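Totmont Workshop Forum > Storage and Fixtures > Slotted panel on corrugated wall, bracket layout

melahat_b
Posts: 64
Looking for opinions on mounting a flat gray panel against corrugated metal. The panel takes slot brackets and a small shelf. The wall is ordinary silver corrugated sheet. Two questions: does the panel need a backer, and is there any reason to keep the slots in straight rows?

Items to be held are flat: gauges, steel rules, a couple of thin templates. Nothing heavy.

gordonchan
Posts: 2491
Backer, yes. A flat board on corrugated only touches the crests. Put a screw between two crests and tighten it, and the board pulls in at that point and bows everywhere else. Then your slots are no longer parallel and flat stock binds in them.

Run two horizontal battens across the crests, fix those to the framing behind the sheet, and fix the board to the battens. Do not rely on the sheet itself for holding power.

Waaka
Posts: 40
Disagree on the battens for this load. Gauges and rules weigh very little. I use spacers cut to the depth of the corrugation, one behind each screw, and the board stays flat. Battens push the whole thing farther off the wall and leave a gap at the top where small parts fall in. I lost a feeler gauge that way last December and had to take the board down to get it back.

gordonchan
Close the gap with a strip along the top edge. Spacers are fine until one of them shifts.

Waaka
Glue them to the board before you hang it. They don't shift.

Elsie McAlister
On the rows question: straight rows are worth keeping if you plan to change brackets later. Mine started out scattered, each bracket placed where the tool happened to fit. When I replaced one with a wider frame it fouled the one below it. I redrew it with common centerlines and have not had to move anything else.

Leave clearance above each slot equal to the full length of the item, plus a hand. People forget the hand. A rule in a lower slot has to come up past whatever is mounted over it, unless you tilt it out, and tilting wears the mouth of the slot.

melahat_b
Thanks. How tight do you make the slots? I cut a test piece close to the template thickness and it grabs on the way in.

Elsie McAlister
Open it up and chamfer the mouth. The chamfer does more than the extra width. If the item then leans, make the slot deeper before you make it narrower again.

tamsin.p
Posts: 64
I would not use one slot size for everything. Narrow slots for the rules, a framed opening for anything wider. A narrow part in a wide frame leans to one side and you end up grabbing for it. Keep the narrow ones together so you can tell by position which is which.

Also check whether your board is one piece. A joint in the middle is no problem if both halves are supported, but don't put a bracket across it. If one side moves, the bracket twists.

gordonchan
Agree with Tamsin on the joint. Put a batten behind it.

Waaka
Or a spacer on each side of it.

melahat_b
Updating on 9/16/25. Corrugated behind, narrow slots at the left of the upper row, larger frames to the right of the center line. Nothing is mounted across the line. 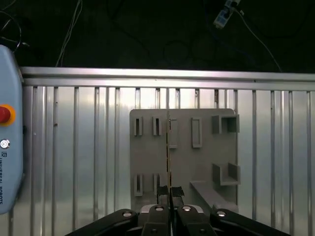
Gray panel against the corrugated wall, upper row of slots and frames.

Elsie McAlister
Layout looks sensible. The two narrow ones match, so you could cut a single gauge block for both and check them with that. What is the shelf for?

melahat_b
Calipers and a pencil, if I put a lip on it. Without a lip I don't trust it.

tamsin.p
Fit the lip. Low enough to see over, and leave one end open so you can sweep the dust out.

Anneli M.
Posts: 2
New here. Would you label the frames? I have a similar board and keep putting templates back in the wrong one.

gordonchan
Label below the opening, on the board. A label on the bracket goes with the bracket when you swap it.

Waaka
I label the bracket for exactly that reason. The bracket is sized to the part, so the name should move with it.

Anneli M.
I'll try Waaka's way first. My brackets get moved a lot.

melahat_b
Mine should stay where they are, so labels on the board. Lip goes on next.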